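The Romgate Bell

Posted 3 Feb 2018

The bell came to Savstead in the back of a rental van, wrapped in a moving blanket, with a typed card taped to the blanket. The card said it was the bell of the ferry Sarpong, lost on the river in an October flood, and that it had been rung by hand until the water took it.

Saron Zeleke read the card twice and wrote down the word "until."

"Who rang it?" she asked.

"The pilot," said the man from Sekus. He wore a blue blazer and had brought his own photographer. Sekus was closing its warehouse at Romgate, and the bell had hung in the lobby there for as long as he had worked for them.

"And who heard him?"

The man looked over at Chaltu Beyene, who ran the Savstead museum and had cleared a whole window for the thing. Chaltu was looking at the bell. It was smaller than Saron had expected. It would have done nicely for calling children in to supper.

"People on the bank, I guess," the man said.

"Do any of them have names?"

"It's a gift," he said, in the voice of somebody who had been told it would be an easy morning.

They took the picture anyway. Chaltu shook hands, the man shook hands, and the blanket went back into the van. The paper ran it on page 5 with a caption Saron hadn't written, which called the bell historic. She had been at the paper long enough to know that the word usually meant somebody wanted a thing out of their lobby.
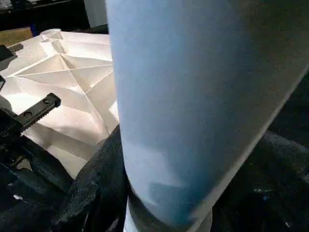 What the Paper Had

The old issues were kept at the museum now, in flat boxes, in a back room with one good lamp. Saron went over after work. She told Chaltu she was looking for a follow-up.

"You're looking for a hole," said Chaltu, and gave her the key.

The flood was easy to find. It had the whole front page, and the ferry had most of the second one. The Sarpong had been tied up on the Romgate side when the river rose. Her lines parted in the night and she went downstream with no one on her. There was a long paragraph about a drowned mule and a longer one about the price of a new ferry, which was put at 2,000 dollars, and a letter the following week complaining that this was robbery.

There was no pilot ringing anything. The pilot, it said, had been home in bed with a bad tooth.

Saron copied this out with real pleasure. Then she kept going, partly because it was raining and partly because she didn't trust a newspaper that gave a mule that much room. She worked for one. She knew how a night like that got written up. Somebody who had been awake for 30 hours asked somebody else who had been awake longer, and whatever they said got set in type.

She turned up the pilot again when she reached the following spring. He was in a short item near the bottom of a column, between a lost umbrella and a notice about dogs. He was offering 25 dollars for the return of his bell.

She read it standing up. It was a lot of money for a bell. It was a lot of money for a man whose boat was gone.

Supper

"So there was a bell," Chaltu said.

They were eating soup at the museum's front desk with the closed sign turned. The bell sat in its window with its back to them.

"There was a bell in the world," said Saron. "I never said there wasn't. Every ferry had one. I'm saying you have no reason to think it's that one."

"It has an S on it."

"Sekus starts with an S. Savstead starts with an S. I start with an S."

Chaltu laughed and then stopped. She had grown up in Romgate, on the street that ran down to the old landing, and her grandmother had told her about the bell before there was any card. In her grandmother's story it was rung all night. You could hear it going away down the river, she used to say, and she would hold up a finger so that everyone at the table went quiet, listening.

"Your grandmother wasn't born," Saron said.

"No. Her mother was."

"A boat with no one on it, in a flood, with a bell hanging on it." Saron put down her spoon. "It would have rung. Wouldn't it? Just from the water."

"I suppose it would."

"That isn't evidence."

"I didn't say anything," said Chaltu. "Eat." 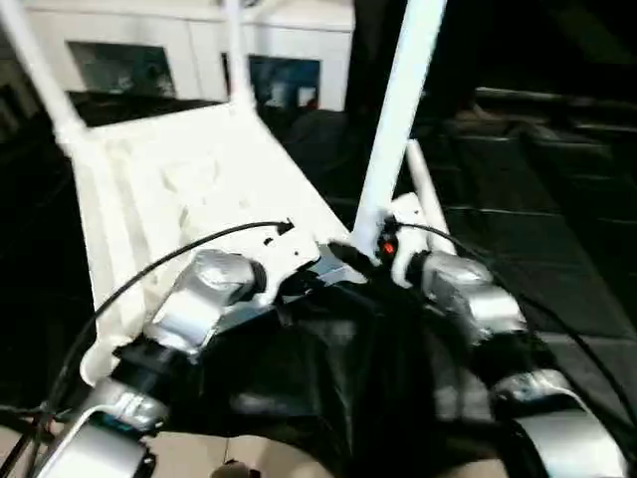 White frame and rods, from above.

The New Card

It took them most of an evening to write the new card. Chaltu wanted it short. Saron wanted it right, and kept adding to it until it was longer than the bell was tall.

They took out "lost in the flood," as the bell was plainly not lost. They took out the pilot and then put him back with his tooth. Saron wanted "said to be" in front of the name of the ferry, and Chaltu said that "said to be" was a way of calling the whole town a liar with your hat on. Saron said that the whole town hadn't been asked. They tried "possibly." They tried "according to the donor," which Saron liked and Chaltu thought was rude to the donor, who had, after all, paid for the van.

"What do you want it to be?" Chaltu asked.

"I don't want it to be anything."

"You've been here every night."

Saron picked up the pencil again. She wrote: Bell, maker unknown. From the Sekus warehouse, Romgate. A bell from the ferry Sarpong was missing after the flood, and its pilot advertised for it. We do not know if this is the one.

"Well, that won't bring anyone in off the street," Chaltu said, but she typed it up.

When she had gone to switch off the lights in the back, Saron went around to the window. The S was on the lower rim, scratched rather than cast, and shallow. Anyone could have done it with a nail. A bored clerk in a lobby could have done it on his lunch hour. She looked for some sign of how old it was and had to admit that she didn't know what such a sign would be.

Inside, the clapper had been tied up with a piece of string so it wouldn't sound in the van. The knot was a big clumsy one. She picked at it with her fingernail for a while, then got the scissors from the desk.

"What are you doing?" Chaltu called.

"Checking something."

"Checking what?"

Saron didn't answer. She had the bell by its bracket in one hand, and she was trying to think how much a flooded river would swing it. Harder than she could, probably. She would have to ask someone who knew about rivers, and then find someone else to ask whether that person could be believed.

She held up a finger, though there was no one in front to see it, and let the clapper go.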